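4/23/21 -- Niller fridge, shelf trial, cont.

Plates again. The Tredero notes call for food on a plate for every load, so food on a plate it is. The bench is still full of Rodevham parts, which leaves the office chair as staging area. Seat cushion holds three plates if you don't breathe on it. Gingham cloth stays, ugly or not.

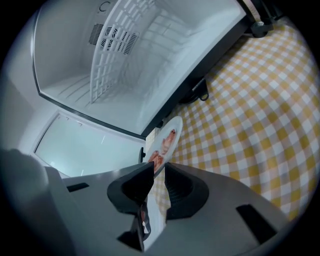
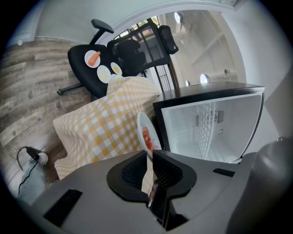 Plates in both; the chair is in the second, carrot on the top plate.

Seafood goes in first next time, I don't want it sitting out while I fuss with a carrot. Round plates waste the corners -- try the square ones from the October box. Still need 2 more shelf clips, Shokri part no. 1658. Wipe chair.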